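3.2 Surface reflectance and reading comfort

The second part of the survey dealt with glare from work surfaces in public reading rooms. We collected 1,696 usable questionnaires from the branch libraries in Clundville and Butwood, both of which had replaced their older dark desks with pale ones. Respondents rated eye strain on a five-point scale at the end of their visit and noted how long they had been reading.

Strain scores were higher at the pale desks in the afternoon, mostly in seats close to a window. Figure 3 shows a matte white tabletop from close above; the tone shifts from a bright off-white near the sides to a cooler light gray toward the middle.
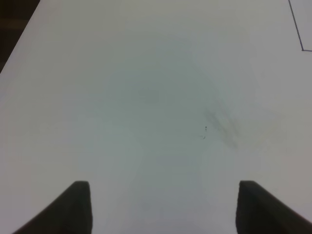 Figure 3. Tonal variation across a matte white tabletop.

Readers under 50 reported less discomfort than older readers at every desk type, but the gap was small in the morning. Time spent reading had a stronger effect than age. The Butwood branch also has blinds on its west side – the Clundville branch does not – and we could not fully separate this from the effect of the desks. Seat position was therefore entered as a control in the models reported in Section 4.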